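Pultar House – ground floor and stairs
Walk-through checklist with comments
Inspected by: Arlindo Pimentel
Copy to: Zuleica Holanda, Paiva office
Month: November. Started 7:40 am, before most people in.

ENTRANCE AND HALL

Main door closer – OK. Slams a bit, not a fail.
Mats flat, no curled edges – OK
Exit sign lit – OK
Emergency light by mailboxes – FAIL. Dead on test button. Same one as last time, order no. 342 still open with Druvow. Please chase.
Fire panel clear of faults – OK
Extinguisher tag in date – OK, but pin seal missing. Reseal.

STAIRS

Handrail tight – loose at second bracket going up. Screws just spin in the wall, needs proper anchors.
Tread edges – OK except top step, strip lifting on left side. Taped for now. Tape is not a repair!!
Lighting – OK
Nothing stored under stairs – FAIL. Paint cans again, plus a folding ladder. Who has the key to that cupboard?

LOUNGE

Walkways clear – OK
Carpet seams – OK, no trip points found
Chairs stable, no wobble – OK
Smoke detector – tested, OK
Outlets and covers – one cover cracked, low down behind the door. Replace.

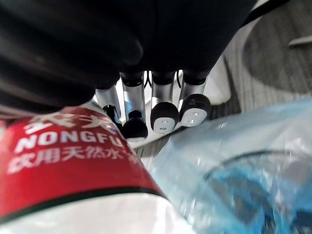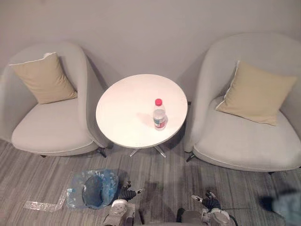 Lounge, chairs and side table
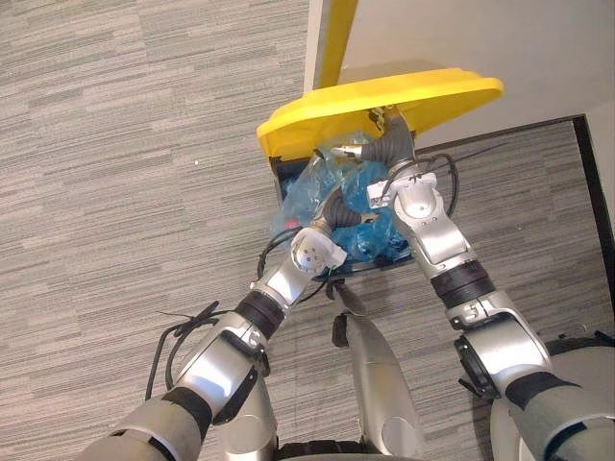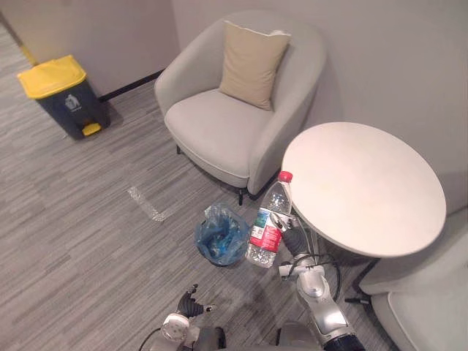 KITCHENETTE

GFCI outlet trips on test – OK
Kettle cord – frayed near the plug. Taken out of use, label on it. Don't put it back.
Fridge temp – reads OK but the door seal is spliting at the bottom corner
First aid kit – short on bandages, eye wash out of date. Refill list sent to Zuleica.
Under sink – slow drip at trap. Bowl put under. Plumber needed, not urgent but not next year either

STORE ROOM (812)

Door self closes – FAIL, held open with a wedge. Wedge removed, third time.
Shelf load – top shelf sagging in the middle. Sign says 200 lb max, I'd say we are over. Move the paper boxes down to floor level.
Cleaning chemicals labeled – two spray bottles with no label. Emptied and tossed.
Clearance below sprinkler head – OK now, was blocked in the summer

REAR EXIT

Door opens fully – sticks in the last few inches, swollen frame I think. Must be planed before it gets wet out. Treat as priority.
Path outside clear – leaves, slippery. Swept once, needs doing weekly
Bins away from wall – OK
Outside light – OK but timer still on summer hours

TO DO, IN ORDER

Rear door
Emergency light in hall (Druvow)
Handrail anchors
Top stair strip
Store room shelf
Under-stair cupboard, clear and lock
Outlet cover, fridge seal, trap

Not checked: roof hatch and boiler room, no keys on the hook. Tomine has a set, will ask. Will recieve them by the next round hopefully and do both then.

Zuleica – can you sign off the first 2 so I can get someone out? Rest can wait for the usual visit.

A.P.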